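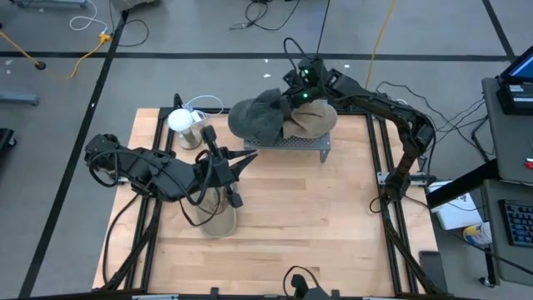

The Afternoon the Right Arm Wouldn't Let Go

When I first met Nayeli Nava she was eating a pear over the sink and telling a colleague, with her mouth half full, that she would never again trust a green light. I had come to the Wuvberg workshop to write something cheerful about robots that tidy up after people, and I still mean to, one of these days. But the green light story was too good to leave by the sink.

The job the team has set itself sounds like nothing at all. Two arms share a wooden table, and between them they are supposed to put away the sort of things that pile up by anyone's front door. Hats are the hard part. A cup keeps its shape however you take hold of it, but a knit hat slumps and bunches, and a gripper coming down from above has to press into it a little before it can get any kind of grip.

Back in April, that little press became a big one. The right arm came down on a hat, met the stand underneath, and kept on pushing. The software believed the fingers were still 2 centimeters higher than they were, so as far as it knew there was only air below. The lights on the wrist stayed green the whole time (green meant the motors were powered and talking to the computer, and they were, quite happily). Nayeli hit the stop button after seven seconds, which she says felt like a long church service.

No one was hurt, I'm glad to say. The stand had a bent leg and the hat had a hole in it. What bothered Maricruz Tlapale, who looks after safety for the group, was that her own hand had been on that stand a minute earlier, straightening it.

She and Nawal Ouali spent the next week going through 71 recorded runs, and they found the same small error creeping in whenever the arm had been working for a long stretch. A clamp at the base had worked itself loose, and each hard stop shifted it a hair more. You could have fixed it with a wrench and a cup of coffee, Nawal told me, if you had known to look.

Now the arm gives up as soon as it feels more push than a hat ought to give back. The clamp gets checked every morning, and hands stay off the table until the motors are switched off, whatever color the lights are. Maricruz mended the hat herself, in a yarn that doesn't quite match, and Nayeli wears it home when it's cold.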